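Forum: Fiction and Magazines
Topic: Is the Lelanus serial worth starting late?

nsharifi
I missed the first parts. The library only has the later issues. 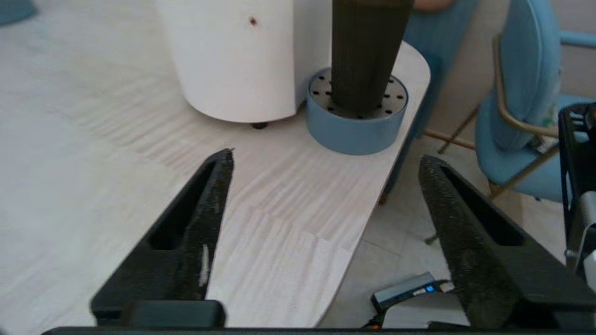 Can you follow the story without part one? Most of it, as each part opens with a recap.

parviz_n
I disagree. The recaps skip the whole Hirkar trial, and the ending depends on it.

nsharifi
Is the trial all in one issue?

parviz_n
It runs over two.
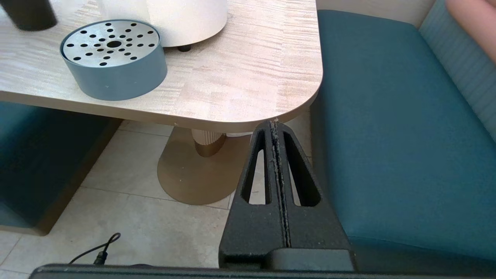 Reply: Where to find back issues

ctavares
Vallum Books had a box of them in September. Call first, they move stock a lot.
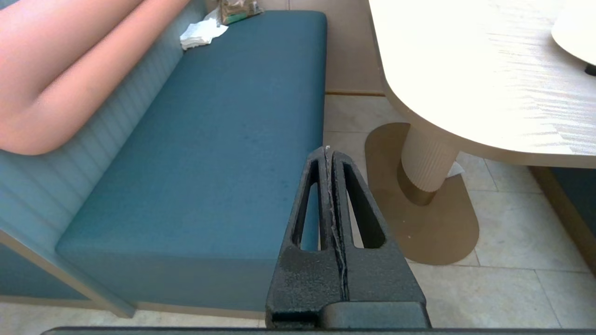
They also sell by mail, but postage cost me more than the magazine did.

homa_r
I'd skip the trial. It's slow and Taheri talks for pages.

parviz_n
Those pages are the best part.

ctavares
I know where it starts.
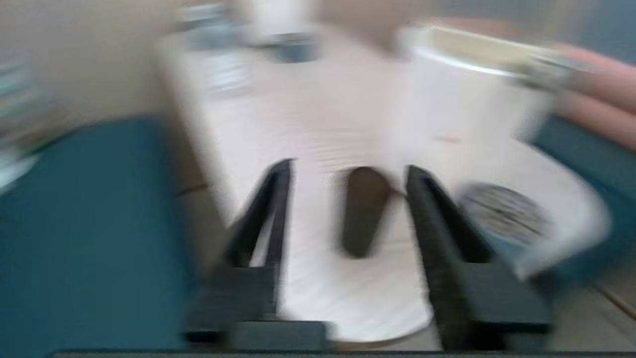

It's Vol. 6, No. 4.
The trial opens after the letters page and finishes in No. 5.

nsharifi
Thanks, I'll call them.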